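Tabletop Tray Collection: Read Me

Maintained by Carmela Nieto and Geetha Raju, Surkholm Household Activities Group

Summary

The Tabletop Tray Collection documents the handling of small household goods in and around a shallow tray. It covers placing, removing, regrouping and leveling. The collection was prepared for groups that study how everyday items are arranged on a work surface, and it is organized by activity. Each activity is stored in its own folder with a plain text sheet that names the goods used and the arrangement requested.

The present release contains 15 activities. Of these, 9 concern sorting and 5 concern packing. The remaining activity is a practice exercise and should be left out of any comparison.

Setting

All sessions were held at the Nasari work table. The table has a black top and stands before a plain green backdrop. A white tray on the right serves as the work area.
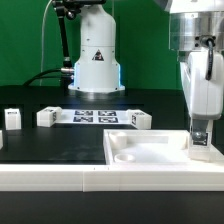 May the sorting and packing activities be used together?

They may be combined, provided that the activity name is kept with every entry. The two groups follow different rules for a finished tray, and results drawn from a mixed set without the names cannot be checked.

Goods

The goods list is kept in the folder named "goods" and is divided by household use: kitchen, desk, sewing and general. Items were chosen for ordinary size and weight. Glass, blades and anything sold in liquid form were excluded. Where an item was replaced during the work, the replacement has its own line in the list and the earlier line is marked as retired – it is not deleted.

Names in the list are everyday names. A clothespin is entered as "clothespin" in every sheet, including those prepared under the earlier Gallagher naming scheme, which used supplier codes.

Rules for a finished tray

Sorting: like items lie together, with a visible gap between groups. Stacking is allowed only where the sheet says so.

Packing: every listed item is inside the tray and none rises above the rim. Gaps are permitted.

An activity that did not meet its rule is kept in the release and carries the entry "incomplete" in the result column.

Close views

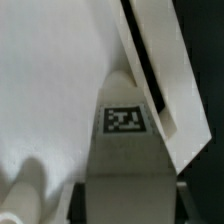 Figure 2. Close view, with square black-and-white marker.

Known limitations

The sewing goods are thinly covered. Sheets from the January sessions use "box" and "carton" for the same item; this will be corrected in the next release. No activity runs longer than 40 steps, and the collection is therefore unsuited to the study of long household routines.

Use and contact

The collection may be used for teaching and research. Publications should name the Tabletop Tray Collection and state which activities were used. Corrections to the goods list should be sent to Geetha Raju. Questions on the rules or on reuse by outside groups, including members of the Grirard exchange, should be sent to Carmela Nieto.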